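Gokent Tableware Open Day: Visit Report

Posted 14/03/2021

The Gokent works is on the edge of Gedbridge, past the rail bridge and behind the bus depot. It makes plates, trays and other items for cafeterias and small restaurants. Once a year it opens its doors to customers and anyone else who signs up in time. I signed up as a customer. We run a lunch counter and buy our plates there.

Parking is on the gravel lot across the road. The sign points to the front entrance, but visitors go in on the side, where there is a table with name stickers and a sheet to fill in. Bring a sweater. The halls are large and the doors stay open for most of the day.

The tour has 4 stops: the molding hall, the finishing room, the warehouse and the wash and wear room. Groups leave every half hour. Mine went through the molding hall quickly, as it is loud and you can't hear the guide. The trays come out of the press still joined at the corner and are trimmed by hand. The guide said the press can do 1,000 trays in a shift if the color is not changed. Changing from a dark color to a light one takes most of a morning.

The finishing room is where edges are checked and seconds are pulled. Seconds go to the factory shop, and I will get to that.

The warehouse was the least interesting stop. It is shelves up to the roof and a painted line on the floor that you have to stay behind. The catalog has 647 items at the moment and most of them are kept in stock. The rest are made to order, and the wait was longer than I would like for the soup bowls.

I spent the most time in the wash and wear room. It deals with what happens to plates and trays after they leave the factory, and that is what matters to someone who has to clear tables. The work is done on wooden tables at normal counter height. There was a black tray with a sponge in it and, right next to it, a larger red tray holding three round plates with a pale rim.
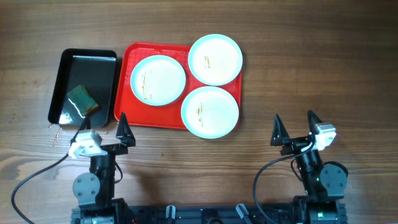

Vondráček wrote to me after reading a draft of this report and disagreed about the red trays. We had them for two years, the message went, and the color held up fine, but the rim is shallow and three plates is too many if they won't all sit inside it. Get the next size up or carry fewer plates. The black ones are better for the sponge and the wet things, and you can see soap left in them.

I take the point about the size. One of the plates was hanging over the corner of the tray and onto the table. On a flat table that does no harm, but I would not want to walk across a dining room with it. The surface of the red tray has a light texture. It also had small scuffs near one edge.

The plates themselves are plain, with a flat center, and I like that for sandwiches. Gokent sells them under the name Olholm. They come in packs and can be bought one at a time only in the shop. I asked if the rim color could be matched to older stock and was told to send one in by mail.

A few of us stayed behind to talk about crumbs. It sounds like a small thing, but crumbs are most of what we deal with after lunch. Our own habit is to scrape every plate over a bin, stack them, wipe the tray and then wipe the table. The other way is to leave the table until last and do it in one go with a cloth. I still prefer the first way for trays and the second for tables.

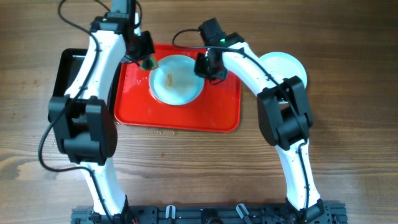 Light blue plate on the red tray, with crumbs on the table. Wash and wear room, Gokent.

The shop is at the end of the tour. Seconds were in crates by the door, and most had marks you would have to look for. I bought 2 black trays and a box of plates. They take cards. There is coffee in the corridor, but no food, so eat before you come or walk back toward the station, where there is a bakery.

Allow a full morning. The stairs to the finishing room are steep and there is no elevator, though the other stops are on the ground floor. The next open day is planned for May, and sign-up is by phone or at the front desk.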